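Speaker notes — housekeeping and room clearing, what changes on the floor
Staff session, 7th May. Kathleen Conneely

Slide 1. Title
Thank Revathi for the room. Say up front that questions can come at any point.

Slide 2. Who we are
Dornitach runs short-stay and assisted housing, 80 rooms. Room attendants do beds, bathrooms, restocking and clearing after a guest leaves. Clearing is the part we're talking about. Laundry and bathrooms stay as they are.

Slide 3. How it works now
An attendant sorts whatever is left in a room, bags it, labels it and takes it down to the office. Imad Sabbagh's team logged 2880 items last year. Go slowly on this number, people at the back missed it last time.

Slide 4. What gets automated
Sorting and bagging of small items. Plallon handles the picking, Rundeck schedules the rooms. The attendant still opens the room, checks it and signs it off. Say "signs it off" twice, it matters for the pay grade.

Slide 5. The work itself
Leave this one up for a minute before speaking.

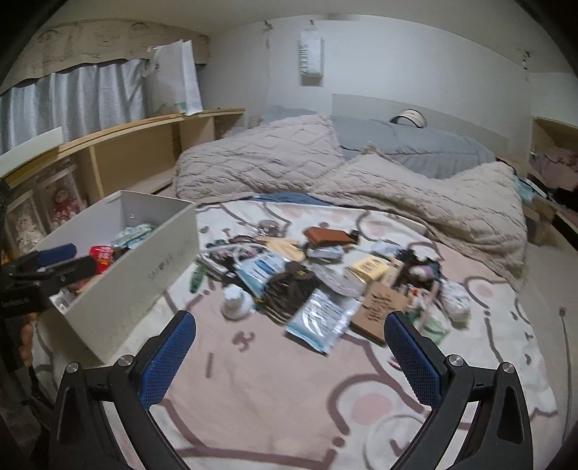 Gripper over a mixed pile on a bed: wallet, pouch, cable, plastic bag, small bottle.

Points to make:
Soft, hard, clear and crumpled things all in one heap. The wallet lies flat on a patterned blanket. An attendant would know straight away to put that aside. Clear plastic is the other one to mention — Samuele Villa can take questions on it.
Ask the room which item they'd pick up first, and why. Wait for answers.

Slide 6. What changes for attendants
Less bending over beds. More time checking and deciding, and more screen time, which some of you have told us you don't want. Valuables go to a person every time, no exceptions. Training is 3 shifts, paid, with Costel Spahić.
Rosters: start times don't move in May. After that we don't know yet. Don't guess if pushed.

Slide 7. What we got wrong
We told the night crew last. They heard it from the Mujić delivery driver. Apologise plainly and move on.

Slide 8. Jobs
No positions cut in the first 90 days. Someone will ask about day 91. The answer is that the union has a meeting booked with us before then and the minutes will go up in the staff kitchen.

Slide 9. Questions
Imad takes lost property. Revathi takes pay and rosters. Leave the contact slide up until the room is clear.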